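Visit report: Broduten linen plant, Vallejo

Visited in December with Remedios Aranda. Our interest was water reuse on the tunnel washer line and the lint load in the discharge. Shayne Kingi, the plant engineer, met us at 7:30 a.m. and took us through in process order, starting with the soiled side. 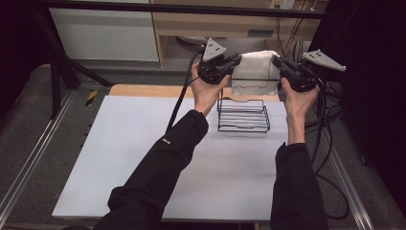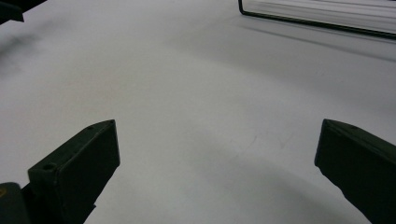
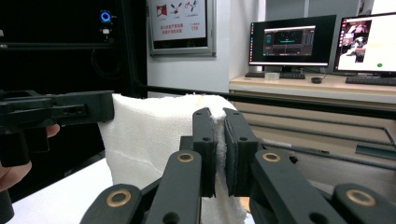
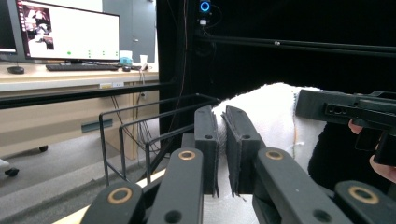 White worktable and white cloth, Vallejo.

Soil sort and loading

Carts come in by customer and are tipped onto a sorting belt. Hotel and clinic work are kept apart up to the press. Sorted goods go into overhead slings and are weighed there, and the weight decides the chemical dose. Kingi has had trouble with the load cell on the second rail reading high after a cold night. It is now zeroed at the start of each shift.

Tunnel washer

The washer is a Wotulby counterflow unit. Final rinse water goes back to the pre-wash through a settling tank and a drum screen. The screen was being cleaned by hand when we arrived, and the flow display was blank for that period, so we have no live reading from the visit. The log for the previous shift gave 401 gallons per hour of makeup water against a setpoint of 400. Aranda asked how often the meter is checked. The answer was once a year, by an outside firm.

Rinse temperature is held by a plate heat exchanger on the drain line. Scale on the drain side is the main maintenance item. They flush it with citric acid and have dropped the stronger product they used before, which attacked the gaskets.

Press and dryers

Press time had been shortened to keep up with the washer. The cakes then went to the dryers with more water in them and gas use went up. The old timing has been restored. Two of the dryers have Bratden burners with modulating valves; the others are on/off. Kingi would like to convert the rest but the valve bodies are on a long lead time.

Lint collection is the weak point. The collector sits on the roof, 24 feet above the dryer outlets, and the duct has two elbows that fill up. An access door has been cut at the first elbow. The second can only be reached by taking the duct apart.

Finishing

Flatwork goes through the ironer and small pieces through folders. Rejects are sorted into rewash, repair and rag. Rewash for the previous month was 649 pieces, mostly hotel towels with makeup or sunscreen stains. Sunscreen marks turn yellow with iron in the water, and the plant has added a sequestrant to the first compartment for this. It was too early to compare numbers.

Open points

Makeup water log for the full quarter, to come from Kingi.
Drawing of the settling tank with the weir height.
Lint sample from the discharge pit. Aranda has the bottles.
Parking is on the north side only. The gate on the south side is locked after 3 p.m.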